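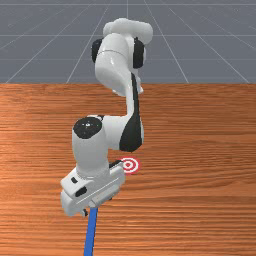
mkubo_line2
I work in the packing hall at Kinoshita and since July our shift has a second job, we prepare the robot tasks on the computer before the real arm gets them. Before, the technicians did this alone and we only heard the result. Now I sit two hours of my shift with the simulator. The arm holds a blue rod and there is a red and white target on the table, and I must say if the movement would be good for a person standing at my old place. My question for people in other factories: did your pay grade change when you got such work? Ours did not.

r_takeda
Same at Grudby. We got a new job title and the same money. I was told it is "training", so no new grade. The training is now 40 weeks long.

Aurora F.
I don't agree that it must be a higher grade. I did hand packing for many years and my shoulders are finished. Two hours on a chair is already something good for me. I would not risk it by asking too much.

mkubo_line2
Aurora, I understand, my shoulders also. But the work is harder for the head. Last month I went through 2,466 test runs with Chiharu Hirose from the night shift, and we write a comment for each one which is bad. If we write it wrong, the technicians come back to us.

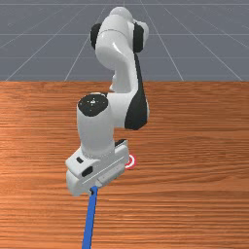
Also the hall target did not go down. When I am at the screen, three people must pack what four packed before. They are not angry with me, but I feel it at lunch.

klemieux
This last point is the important one. At Jomum we had the same problem and we asked for the screen hours to be taken out of the packing plan. It took 2 meetings. Ask for that first, the grade later.

r_takeda
Karine, with respect, "later" never comes. At our place 87 people signed for the grade and only then did the manager read the letter.

klemieux
You had 87 people. Mayu, how many are you on the screen work?

mkubo_line2
Five, with me. I will ask for the hours first and write here what they answer.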